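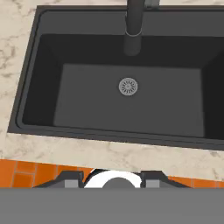 Ok so sourdough, week nine. I keep getting asked how the starter is doing and the truth is it nearly died in January and has been sulking ever since. Wenjie gave me a fresh spoonful of hers in a jam jar, I carried it home on the bus inside my coat, and for two days nothing. Flat. Smelled like nail polish. I had read somewhere you should pour most of it off every single day, and I was doing that, and I think I was just starving the poor thing. Also pouring it down the drain, don't do that, it sets like glue. If I had one of those big dark gray sinks set in marble I'd probably be scared to let flour anywhere near it. Mine is small and chipped and still got a clog. Scrape it in the trash.

Anyway. What fixed it, I think, was rye. One spoon of rye flour in with the regular stuff, water from the tap left out overnight, jar on top of the fridge. By the third morning it had gone up past the rubber band. I sent Wenjie a picture at six a.m. and she sent back a thumbs up and then "go to sleep."

So now the bread. My recipe, if you can call it that – 600 grams of flour for the big loaf, most of it white, a bit of whole wheat if there is any. Water by feel, sorry, I know people hate that. Wetter than you think. Salt after the first rest, not before. I forgot the salt completly on the second try and we ate it anyway with very salty butter. Fine with soup. Not fine with anything else.

Folding. Four times, half an hour apart, or whenever I remember. Wet hands. I used to flour my hands and it just made everything worse, dry bits all through the dough, little gray lumps in the crumb.
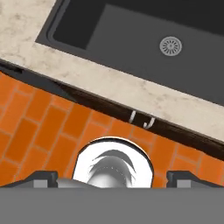
Then it goes in the fridge overnight in the basket with a towel over it. Fengying Dai from down the hall says the towel has to be linen. I use an old pillowcase. Hers does come off cleaner, I'll give her that, but I rub rice flour in mine and it mostly lets go. The one time it didn't I had a loaf shaped like a boot.

Baking is the part I am worst at. My oven runs cool, and I only found out becuase Shiyu Hao lent me a little hanging thermometer. All those pale bricks I made last fall, that was why. So now I heat the pot for an hour with the lid on, way longer than the recipe says, and drop the dough in on paper. Lid on for the first part, then lid off and 40 minutes all told. Slash it with a razor if you have one. I use a bread knife and it drags. Must buy a razor.
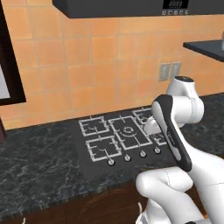
Do you have to wait till it's cold to cut it? Wait at least an hour, and two is better, as the middle is still setting and it goes gummy on the knife.

I never make it two hours. Last loaf got cut at thirty minutes with both of us standing up in the kitchen, steam everywhere, heel gone before it hit a plate. A bit gummy. Didn't care.

Next up is the seeded one. Sunflower, sesame, whatever is in the bag at the back of the cupboard. Yanling wants olives in hers so I might split the dough and do two small ones, only then the timing is off and I have just the one pot. Will report back. If anyone has a trick for keeping the bottom from burning before the top is brown, tell me – I've tried a baking sheet underneath and it helped some but not enough.

Oh and Wenjie wants her jar back.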